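Handout 6: What a success rate in simulation tells you

Read this before the February practical. Gevine is the simulator we use, and the task is opening a door with a two-armed robot. The Prirnico paper claims its policy learns this from 30 demonstrations. I want you to doubt that claim in an orderly way.
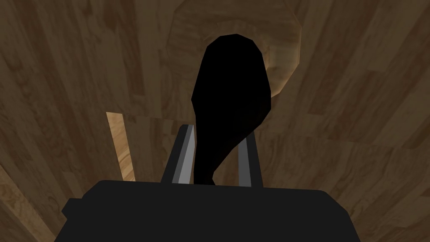 Wrist views are said to carry most of the useful detail, and the paper leans on them heavily. Check this for yourselves before you repeat it. A held object may render as a flat black shape with no shading at all, as it does between these two fingers, and then the outline is all the policy has to go on. Would the same network cope with a real, shiny object? The paper has no test of it.

The second claim concerns reaching. The authors score a trial by the final state of the door and nothing else, so a clumsy shove and a clean turn of the handle count the same.

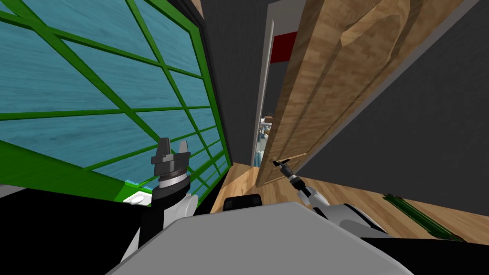 Scoring of this kind hides most of what we care about. Yang, the baseline method, was scored on contact as well, and the two figures end up side by side in one table. They should not be. 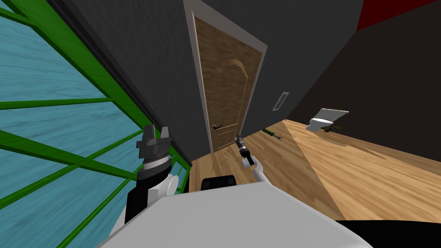

Starting states matter more than the paper admits. If some trials begin with the door already ajar, the task is a different one. A closed door, like the one at the end of this floor with its lever on the left, needs the handle first. Of the 159 trials reported, we are not told how many began that way — ask why.

The Gaseck rerun changed only 2 settings, camera tilt and friction, and gives no error bars either. Treat it with the same suspicion.

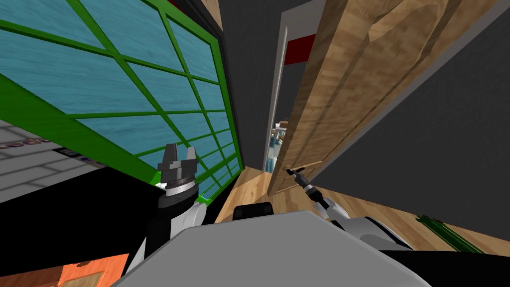

Fig. 4. Right gripper at the lever, door partly open.

For the practical, write down your scoring rule before you run anything, and hand it in with your results.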